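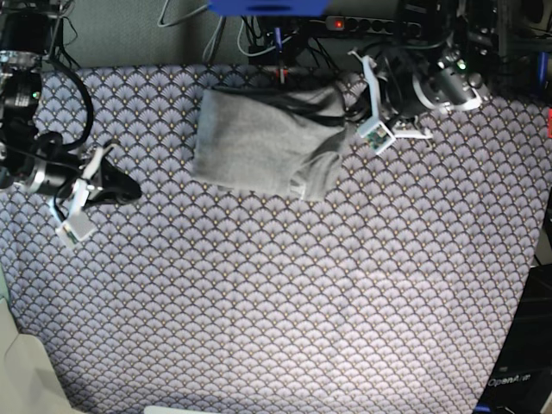

Buenas, vengo con una duda de costura y tintes, a ver si alguien me echa un cable. Quiero hacer cortinas para el cuarto pequeño y me he enamorado de la tela japonesa de olas, esa de abanicos superpuestos, pero no sé si lavarla antes de cortar. La mía es como la del mantel: abanicos en lavanda pálido y gris, con el contorno morado oscuro y un puntito amarillo dorado en cada uno. Me da pánico que el morado destiña y me manche lo claro (ya me pasó en marzo con una funda granate, ¡un desastre!). La compré en Tully, en la tienda de retales de Drenville, y la etiqueta solo pone algodón. Tengo 525 cm y las cortinas se me llevan casi todo, así que si encoge mucho no me llega. ¿La lavo entera? ¿En frío? ¿Con vinagre?

**retales_y_cafe** · 09/08/2022

Lávala entera, sin cortar, y antes remata los dos extremos con zigzag o te saldrá de la lavadora hecha una maraña de hilos. Yo lo hago a 20 grados, con poco jabón y centrifugado suave. Antes de eso, la prueba del trapo: mojas una esquina, la aprietas con un paño blanco y miras si deja color. Si deja, lavado a mano y agua fría hasta que salga clara.

Lo de encoger, depende. A mí un algodón de Berside de 312 cm se me quedó 8 cm más corto, y eso que lo tendí estirado. Calcula el dobladillo después de lavar y planchar, nunca antes. Y ojo con el dibujo — en estos estampados de filas, si una cortina va un poco más alta que la otra se nota muchísimo al juntarlas. Yo marco con alfileres la misma fila de abanicos en las dos piezas y corto desde ahí.

**Brurnonthorpe**

vinagre no hace nada, es un mito. toallitas atrapacolor y a correr

**hilo_suelto**

Yo al vinagre le tengo cariño, pero vale, para fijar tinte tampoco me ha servido. Lo que sí haría es forrarlas. Si en ese cuarto da el sol de la tarde, los lavandas se van apagando y un forro blanco barato ayuda bastante. Eso sí, lava también el forro antes, que si encoge uno y el otro no, te quedan las cortinas abullonadas por abajo — las mías del pasillo siguen así.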